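Moorings, mud and a missing float

We got the second mooring back in July, four weeks later than planned. It had been sitting in Vistby Sound at 300 metres, logging temperature and salinity every 20 minutes since the previous autumn. The first one, closer to the mouth, came up without any trouble. The inner one took two trips.

On the first trip the release answered us but nothing surfaced. We waited until it got dark and went home. On the second trip we dragged for it with a grapnel and hooked the line on the third pass. The top float was gone and the rest of the line had grown a thick coat of hydroids. Two of the sensors had stopped early. The others had run the whole time, and the clocks had drifted less than I feared.

What I wanted from this record was the timing of deep water renewal. The basin inside the sill is cut off from the coast for most of the year. Oxygen drops slowly, and then at some point dense water from outside spills over the sill and sinks to the bottom. In the old bottle samples you can tell it has happened, but only to the nearest season. With a logger you can see the day.

There were two renewals in our record. The first was in late winter and lasted 38 hours at the bottom sensor. Salinity went up in steps, one with each flood tide, and then levelled off. The second was weaker and only reached the middle of the basin. I had not expected that one at all, and I spent a good while checking that it wasn't a sensor problem.
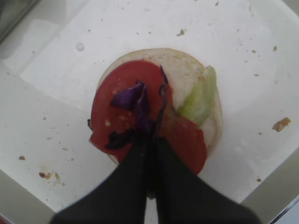 A reader going by Plikau wrote in after my last post to ask whether wind could do this without any help from the tide. Their point was that a few days of northerlies along the coast would lift the dense water up to sill depth, and after that it would come in whatever the moon was doing. They also wanted to know if I had looked at the Cusaston weather station.

I have now, and I think the wind is half of it. Both renewals came after a spell of northerlies. But there were other windy spells during neap tides when nothing reached the bottom, so the tide seems to matter for getting the water over. Two events is a very small number to argue from.

The next job is the Kárason model. It has a coarse grid and the sill is a bit too deep in it, so I'll have to fix the bathymetry before I run anything. I also need to order a new top float and find out how long delivery takes – last time it was most of the winter.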